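Ticket: shared printer on 2nd floor drops offline, Clesthorpe office
Opened by: Grethe Lauritsen
Status: open, waiting on Dedeo
Priority: normal (should be high imo)

Mon, first thing. Printer shows offline for everyone on the Bodosel network. Prints fine from the front panel. Test page ok. Turned off at the wall, back on, worked for one job then gone again.

Checked so far:
- cable swapped, no change
- different wall socket, no change
- driver removed and put back on my laptop, no change
- toner fine, paper fine, no jam

Queue had over 1,000 jobs stuck in it, mostly the same invoice run from Ansah going round and round. Cleared the lot. Came back online for 21 minutes then dropped.

Update. Rang Dedeo. They asked for the address off the network page. Printed it, it's different to what the queue is pointing at. So the printer is picking up a new address each time it wakes up. Asked them to fix it to one, they said that needs a change request. Sent.

Dedeo also want the printer off the low shelf so the engineer can get round the back. Could go on the pale wood table.
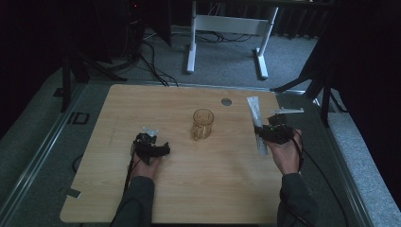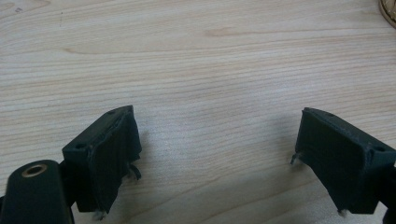
Table, light wood top, both pics

Need someone to confirm the table can take the weight, the printer is a two person lift. Don't drag it.

Update 2. Turned sleep mode off in the meantime. Stayed up over lunch, then offline again at 2. Address had changed again so sleep isn't the only thing setting it off. Have put the new adress in the queue by hand, works for now. Will break again.

Workaround for staff: save to the shared folder, I'll print from the panel with a stick. Please don't keep pressing print, it fills the queue.

Same fault as December I think, old ticket was closed with no notes. Can whoever fixes it write down what they did this time.

Next: chase Dedeo on the change request before 6.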